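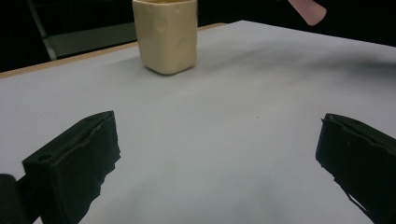
Small square cup marking a white board: what to put underneath, and how to lift the stains?
Posted in Household and Craft Rooms, Cotcombe Community Help

Palesa Zwane
Member

I should be grateful for advice on the care of a white board that is kept on top of a light wooden table in our shared activity room in Trundberg. The board is smooth and has a matt finish. It protects the wood very well, but it has begun to show marks wherever a cup has been left standing.

The cup in question is small and square, with rounded corners, and is cream in colour. It holds short pink sticks of modelling wax which are used by several groups during the week. The base of the cup is slightly uneven, and I suspect that it drags when it is pushed across the board. There are now a number of fine grey lines and one faint pink ring.

I have the following points on which I would welcome guidance.

Is it safe to use a cream cleaner on a matt white surface, or will it leave a shiny patch?

Should the cup be given felt pads, or would a mat be preferable? The room is booked until ten in the evening on most days and the arrangement must be simple enough for every group to follow.

Would it be sensible to keep the cup well away from the edge of the board? The wood shows as a narrow strip on the far side and I do not wish it to be marked as well.

The board was bought from Drotley before I took over the room, and the leaflet has not been kept. A replacement would have to be approved in November, so I would prefer to restore the present one if that can be done.

3 replies

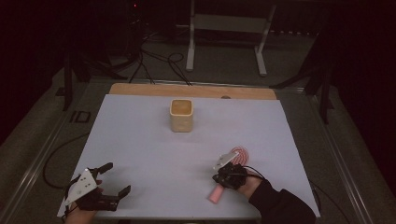
Rizwan Cassim
Household Surfaces Adviser, Cotcombe Community Help

Cream cleaner should not be used on a matt board. It contains a fine abrasive, and repeated rubbing in one place will polish the surface. The shiny patch that results cannot be removed.

For the pink ring, please proceed as follows. Lift off any raised wax with the edge of a plastic card, held almost flat. Put one drop of washing-up liquid on a damp white cloth and work from the outside of the mark towards the centre. Rinse the cloth, wipe again with clean water and dry the area at once. If colour remains, a plain white eraser may be tried, first in a corner.

The grey lines may be of two kinds. Draw a fingernail lightly across one of them. If nothing is felt, the line is a deposit and the eraser will generally take it away. If the nail catches, the surface has been scratched and cleaning will not help. It is possible to reduce a scratched base to use by fitting a thin clear cover over the whole board, although this does alter the matt appearance.

With regard to the cup, felt is suitable only where the base is reasonably even. On a lumpy base the pads come away at the corners and collect grit, which then causes the very scratches they were meant to prevent. Should you wish to flatten the base, lay a sheet of 1000 grit paper face up on the table, move the cup over it in small circles, and finish with 2000. Wipe off all dust before the cup is returned to the board.

I would place the cup near the middle of the board. It is less likely to be knocked there, and the wooden edge is kept clear for wiping down.

Aurelia Ene
Member

We had a similar difficulty at the Surdu centre and solved it with a cork mat, 10 cm square, which cost very little. The groups were asked to keep the cup on the mat and on the whole they do so. Cork does hold wax, however, and we renew ours about twice a year. I cannot comment on the cleaning.

Ovidiu Ilie
Member

Turn the board over if the other side is plain. Ours was.

Palesa Zwane
Member

I am obliged to all who have replied. The ring has gone with washing-up liquid alone. Two of the lines catch the nail and will have to stay. I shall order a cork mat, and I will look at the underside of the board when there is a second person present to help me lift it.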